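Progress report, second period
Storkach arm build, Gristton shared workshop
Submitted to the Plurelus small projects fund, February

The grant pays for parts and bench fees for a two-finger gripper arm that can sort and hand over parts from the workshop's donation shelves. This report covers the work since the first payment. The arm runs, the gripper runs, and the wrist camera is in place and recording. The sorting software is behind schedule.

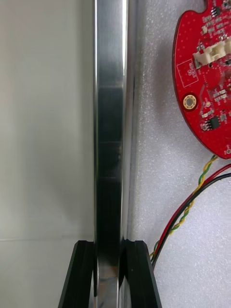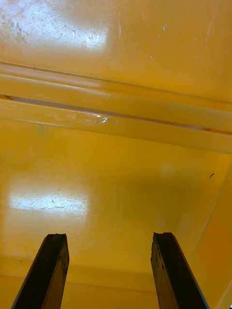

Wrist camera stills from the bench: the fingers on a strip of polished metal, and the fingers in front of a glossy yellow molded surface.

**Mechanical**

The arm is bolted to the end bench and has stayed there since the start of the period. The shoulder joint was rebuilt once. The first version used a printed bracket that flexed under load, so the arm sagged when fully extended and the fingers arrived low. The replacement is cut from aluminum plate. Sag at full reach is now small enough that the software can correct for it.

The gripper fingers are the second set. The first set had flat inner faces and let go of anything narrow if it was held near the tips. The current set holds narrow stock well at the base of the fingers and less well further up. A third set is drawn but not made. I would like to get more hours on the current ones before changing them again.

Cable routing is still untidy at the elbow. The camera cable has been pinched twice and replaced once. A longer cable and a proper clip are on the parts list for next period.

**Electronics**

The motor controllers are mounted and labeled, and the emergency stop now cuts power to all the joints. In the first report it only cut the shoulder and elbow, and the fund's reviewer asked for that to be changed. It was tested with the arm moving and with the arm holding a part. When power is cut with a part in the gripper, the fingers relax slowly and the part drops. This is acceptable for light items. It is the reason we have kept the weight limit where it is.

**Software**

The control program is called Tello. It reads the wrist camera, moves the arm to a position picked by hand, closes the gripper, and checks the motor current to decide whether something is held. All of that works. What it doesn't do yet is pick the position by itself.

We set a target of 1000 recorded grasps for this period and finished with 233. The shortfall has two causes. The shoulder rebuild took the arm out of use for longer than planned, and recording was slower than I estimated because every attempt is checked by a person before it is saved. The checking step stays. Without it, the first batch was full of attempts where the current reading said a part was held and the camera showed an empty gripper.

Shiny surfaces are the main difficulty. Overhead lights reflect off polished metal and glossy plastic, and the edge finder picks up the reflection as if it were the edge of the part. On matte parts it does much better. We tried lowering the camera exposure, which helped with the reflections and made dark parts hard to see. The next thing to try is a diffuser over the bench lights. It is cheap, and other bench users have agreed to it as long as it can be taken down.

**Workshop use**

The bench is booked for the arm on Tuesday evenings and whenever nobody else has asked for it. We had one complaint about noise from the old shoulder joint and none since the rebuild. The safety sheet is taped to the bench and has been updated to match the new emergency stop.

**Money**

Spending is inside the budget for the period. The aluminum plate and the replacement cable were not in the original plan and came out of the contingency line. We spent around $200 from that line in total. The camera cost less than quoted, and I ask that the difference be moved to the lighting work. Receipts are attached separately.

**Next period**

- Fit the diffuser and repeat the shiny-part tests under the same settings
- Replace the camera cable and clip it at the elbow
- Record grasps at two sessions a week instead of one
- Get Tello choosing its own grasp position on matte parts first
- Make the third set of fingers only if the current ones keep slipping near the tips

The grasp target should be carried over, with the end date pushed back by 4 weeks. I don't expect to need more money for this. If the diffuser doesn't solve the reflection problem, I will limit the first public sorting session to matte parts and say so in the next report.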